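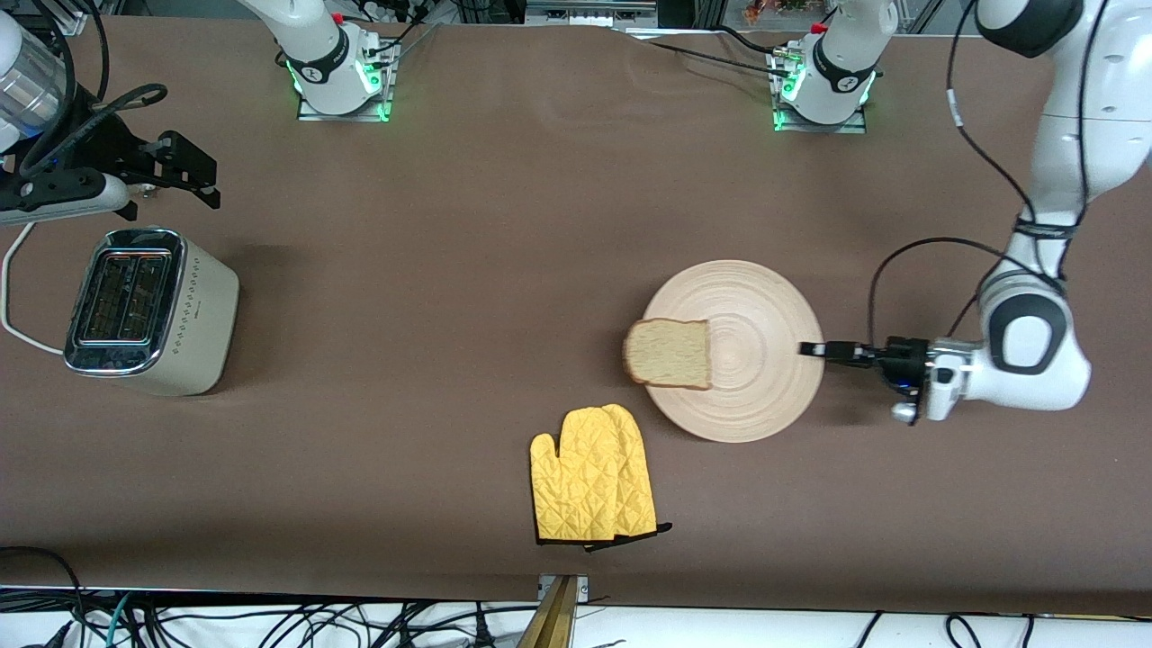

Notas para la charla: «La tostada, el plato y otras promesas del desayuno»
Duración prevista: veinte minutos, más preguntas. Septiembre.

Apertura
Empezar sin saludar demasiado. Preguntar a la sala quién ha desayunado tostadas. Esperar las manos. Preguntar después quién sabe decir en qué plato. Bajan casi todas. Pausa.
Idea de arranque: llevamos años oyendo que el desayuno se arregla comprando algo. Vengo a dudar de eso en voz alta.

Bloque 1. El tostador de dos ranuras
Decir que no tengo nada contra el aparato. Dos ranuras, unas resistencias, un muelle. Hace lo que hacía el de mis padres.
Lo que me cuesta creer es el catálogo. Rollum anuncia en su gama alta un «tueste uniforme inteligente» y en el folleto no encontré una sola línea que explique qué se mide ni cómo. Leer la frase despacio y dejar que la sala se ría si quiere.
Los puntitos, rombos y filetes cromados: bonitos, sí. ¿Se paga el pan o se paga el adorno? No responder todavía.
Si hay tiempo, contar lo de la rueda numerada. Hay quien jura que son minutos y hay quien jura que son grados de color. Pedir que alguien del público lo defienda con el manual en la mano.

Bloque 2. El plato con anillos
Aquí entra la parte que más me discuten. Madera redonda, surcos concéntricos. La explicación habitual, la que repite Skira en su ficha de venta, es que las ranuras dejan salir el vapor y la rebanada no se reblandece por debajo.
Puede ser. También puede ser que el torno deje anillos con facilidad y que alguien les buscara una utilidad después – no sería la primera vez.
Mi prueba casera: la misma hogaza, rebanadas parecidas, plato liso y plato con surcos. Las dos estaban blandas cuando terminé el café. Reconocer que esto no es un ensayo serio y que bebo el café despacio.
Lo que sí noto: las migas se meten en los surcos y hay que sacarlas con un cepillo. De eso la ficha no dice nada.

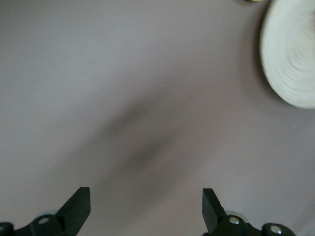 Diapositiva 2. La superficie de la mesa y, en la esquina, un disco claro con anillos tenues.

Bloque 3. La mesa
Cambiar de tono, más despacio. Una superficie lisa y mate es cómoda de mirar y cómoda de limpiar, hasta ahí de acuerdo. Pero «no se ve la miga» se vende como ventaja y yo no lo tengo claro. Prefiero ver la miga.
Gbeho vende un protector de mesa por 62 euros con el argumento de que «ordena el desayuno». Leer el precio dos veces. Una mesa se ordena quitando cosas de encima. Preguntar cuántos objetos quedarían si retiramos los que no tocamos esta mañana.
Ojo: la última vez me alargué aquí. Cortar si pasan de ocho minutos.

Bloque 4. Las encuestas
Mostrar la cifra de Stutex: 1167 hogares consultados, 242 dicen que desayunan «mejor» desde que cambiaron de vajilla. Dejar que la sala haga la división. ¿Mejor que qué? El cuestionario no lo aclara, y lo rellenaron clientes de la propia tienda.
No ensañarse. Decir que yo también he comprado platos por la foto.

Bloque 5. Dónde se apoya la rebanada
Parte corta. Una rebanada puede quedarse medio fuera del borde y a mucha gente le da igual. A mí también. Si el plato es llano y la rebanada es ancha, sobresale y ya está. No hace falta un accesorio para centrarla, aunque alguno habrá.
Preguntar si alguien unta con el pan en la mano o en el plato. Suele animar el debate y suele dividir a las parejas.

Preguntas que seguramente saldrán
– ¿Entonces no compramos nada? Respuesta: compren lo que les guste y desconfíen del párrafo que lo acompaña.
– ¿Madera o loza? Depende de si van a lavarla a mano. Yo, a diario, no.
– ¿Cuatro ranuras? Para seis personas en casa, quizá. Para dos, ocupa sitio.

Material
Llevar 300 hojas impresas con las fichas de los fabricantes, sin comentarios míos. Dejarlas en la entrada. Agua. Comprobar que el mando de las diapositivas tiene pilas.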